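Simulated arm keeps stopping short of the plug, school club entry

Posted in Robotics clubs and competitions

Rebecca Farina
I help run a Friday robotics club (ages 13 to 15, biscuits compulsory). We've entered the simulation round of the Skusham, where the arm has to pull a black plug out of the top of a white box and put it down somewhere sensible. Our arm goes over beautifully, points its fingers at the plug and closes them on fresh air. We've run it 21 times. The team has started applauding. We haven't changed the starter scene apart from the target height, which is 419 in the settings. Do we lower that, or is it something else?

3 replies

Tullio Rinaldi
Have you tried restarting it?

Corrado Ferri
Check where your height is measured from. Ours was set for the wrist, and the fingers hang a fair way below that, so we had the opposite trouble and rammed the box for most of December. Look for "tool offset" in the arm file. If it's blank, put in the finger length and leave the 419 alone. Then lower it in steps of 10 until the tips sit either side of the plug. Save a still before each close, from low down at the front, so you can see the gap. One of ours, with the tips still too high:

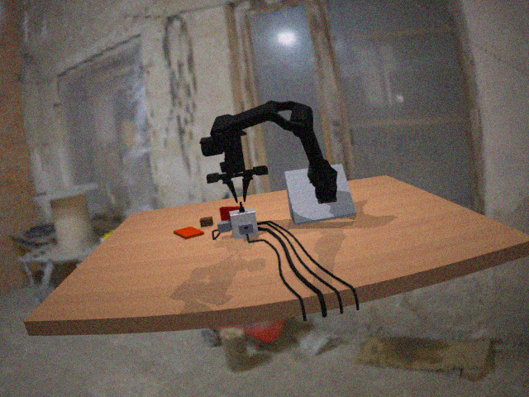
Rajitha Siriwardena
What Corrado said, plus two things that cost us marks:

Shadows. If you use the camera to find the plug, the arm's own shadow can fool it. Our program once made a very determined attempt on a patch of table.

Cables. Plan the way out before the way in. Lift straight up first, then go sideways.

Rebecca, post your arm file if the offset isn't blank.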